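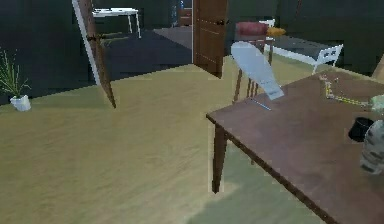 ¿Por qué hicimos el proyecto en simulación y no con un brazo de verdad?

Porque en el taller hay un solo brazo para cuatro cursos, y en una casa simulada podíamos equivocarnos todas las veces que hiciera falta sin romper nada ni hacer esperar a los compañeros. Además, lo que queríamos aprender era a programar el acercamiento a un objeto fino, y para eso la simulación nos daba las medidas exactas con las que comparar.

Memoria del proyecto Skadus
Asignatura de Robótica y Control, proyecto de segundo ciclo
Equipo: Kosmas Giannakopoulos, Ostap Semeniuk y quien redacta estas páginas
Entregada el 20 de mayo de 2020

Antes de nada, gracias

Queremos empezar dando las gracias, porque un trabajo así no sale adelante con tres personas encerradas delante de una pantalla (aunque hubo semanas en las que lo pareció). Gracias a los compañeros del club Rekholm, que nos dejaron su ordenador grande cuando el nuestro tardaba una tarde entera en terminar una tanda de pruebas, y gracias también a nuestras familias, que han oído hablar de pinzas durante más comidas de las que les correspondían.

De dónde salió la idea

En noviembre, cuando tocaba escoger tema, Ostap traía apuntado en una libreta un problema que le había quedado pendiente del curso anterior: un brazo que cogía cubos estupendamente y que, en cuanto le ponían delante algo delgado y tumbado sobre una mesa, bajaba torcido o se quedaba corto. A Kosmas le interesaba más la parte de la casa, es decir, que el robot trabajara en habitaciones con muebles, puertas y pasillos, y yo venía de pelearme con la asignatura de visión y quería hacer algo con cámaras. Estuvimos discutiendo bastante, con cariño, y al final juntamos las tres cosas.

El proyecto se llama Skadus por el nombre que Kosmas le puso a la primera carpeta del código. Pensábamos cambiarlo más adelante, pero le cogimos aprecio.

Lo que nos propusimos

El objetivo era que el brazo se acercara a una varilla fina apoyada en una mesa de madera, alineara la pinza con ella y la agarrara, todo ello dentro de una vivienda simulada con sus muebles alrededor. Como segunda meta, más modesta, queríamos que el programa fuera capaz de decir en qué parte de la casa estaba mirando la cámara, usando los muebles y las puertas como referencia. Dejamos fuera desde el principio el transporte de la varilla a otra habitación. Nos habría encantado, pero el profesor nos aconsejó recortar y tenía toda la razón.

Cómo lo organizamos

Ostap se encargó del control del brazo, Kosmas de preparar la casa y los objetos, y a mí me tocó la parte de visión y este informe. Trabajábamos sobre una misma copia del código y cada cambio tenía que revisarlo otro antes de darlo por bueno. Al principio esto nos parecía una ceremonia un poco exagerada para tres personas que se sientan juntas, pero evitó más de un disgusto, sobre todo cuando dos de nosotros tocábamos el mismo archivo de configuración en la misma tarde.

Para planificar los movimientos usamos una biblioteca pequeña, Solton, que había empezado un alumno de un curso anterior y que estaba a medio documentar. Dedicamos bastante tiempo a entenderla y a escribir las explicaciones que le faltaban. No figuraba en el plan de trabajo, pero creemos que a quien venga detrás le va a servir, y la verdad es que nosotros aprendimos mucho leyendo código ajeno.

El acercamiento a la varilla

La maniobra se divide en 4 fases: colocar la pinza por encima de la mesa, girarla hasta alinearla con el objeto, bajar despacio y cerrar. Dicho así parece poca cosa. La fase que nos dio guerra fue la segunda, y conviene contar el motivo con algo de detalle.

Una varilla vista desde arriba es casi una línea, y una línea tiene dos sentidos posibles. Nuestro programa calculaba bien la inclinación, pero a veces elegía el sentido contrario al que le convenía al brazo y daba media vuelta completa antes de bajar. En ocasiones ese giro lo llevaba al límite de una articulación y la maniobra se cancelaba. Ostap lo resolvió comparando los dos giros posibles y quedándose con el más corto que respetara los límites. Son muy pocas líneas de código, y nos costaron casi dos semanas - la mayor parte de ese tiempo la pasamos buscando el fallo en la cámara, donde no estaba.

También tuvimos que cuidar la altura. Si la pinza baja demasiado toca la mesa, y si se queda alta cierra en el aire. Con un objeto tan delgado el margen es mínimo, así que acabamos tomando como referencia la superficie de la mesa y dejamos de fiarnos de la altura estimada del propio objeto.

La parte de orientarse en la casa

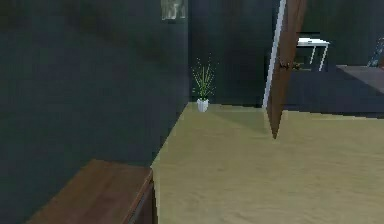
Para saber dónde estamos dentro de la vivienda hacen falta referencias que no se muevan, y elegirlas bien es un trabajo más delicado de lo que imaginábamos. Las paredes de un mismo color ayudan poco, porque una esquina oscura se parece muchísimo a otra esquina oscura. Los umbrales, en cambio, resultaron muy útiles: donde el suelo claro de una habitación se encuentra con el suelo oscuro de la siguiente hay un cambio muy marcado, y el programa lo localizaba con bastante seguridad.

Las puertas nos dieron más quebraderos de cabeza. Una puerta entreabierta cambia mucho de aspecto según desde dónde se mire, y vista casi de canto apenas es una tira estrecha. Kosmas propuso no tratar la puerta como referencia principal y apoyarnos en el umbral y en los muebles grandes, y con ese cambio los resultados mejoraron. Las plantas las usamos solo como pista secundaria, porque las hojas finas se confundían con el fondo cuando la cámara quedaba lejos.

Pruebas y resultados

Hicimos 282 intentos de agarre con la versión final, cambiando en cada uno la posición y la inclinación de la varilla. En 40 de ellos el agarre falló. Los repasamos todos, un rato cada tarde, y vimos que la mayoría se concentraba en posiciones próximas al borde de la mesa, donde el brazo llega muy estirado y le queda poco margen para corregir. El resto tenía que ver con el cierre: la pinza estaba bien colocada, pero un lado tocaba antes que el otro y la varilla se desplazaba.

Repetimos cinco veces la tanda de orientación en la casa, con recorridos de cámara distintos. La peor fue la que tenía más vistas pegadas a una pared, cosa que a estas alturas ya no nos sorprendió. De esta parte no damos un porcentaje global, porque cambiamos el criterio de acierto entre la segunda tanda y la tercera y no sería justo mezclarlas.

Lo que haríamos de otra manera

Empezaríamos por guardar bien los datos. Durante las primeras semanas anotábamos los resultados en una hoja compartida, cada cual a su manera, y luego hubo que descifrar qué quería decir «casi» en una columna que debía llevar un sí o un no (la columna era mía, lo reconozco). También fijaríamos antes el criterio de acierto y hablaríamos más con los compañeros del curso superior, que habían tropezado con el mismo problema del giro y nos lo habrían contado encantados.

Trabajo pendiente

Nos queda el cierre de la pinza, que debería corregirse sobre la marcha cuando un lado toca primero. Ostap tiene un borrador con esa idea y piensa seguir con él. Kosmas quiere añadir objetos flexibles, empezando por cadenas y cordones, que se comportan de una forma completamente distinta y que por ahora nuestro programa ni siquiera intenta coger. Y a los tres nos gustaría llevar el mismo código al brazo del taller, con una varilla de plástico y una mesa bien sujeta.

El código, las hojas de resultados y la documentación de Solton están en la carpeta compartida de la asignatura, en el apartado Akbari, junto con las instrucciones de instalación. Quien quiera continuar el proyecto puede escribirnos a cualquiera de los tres.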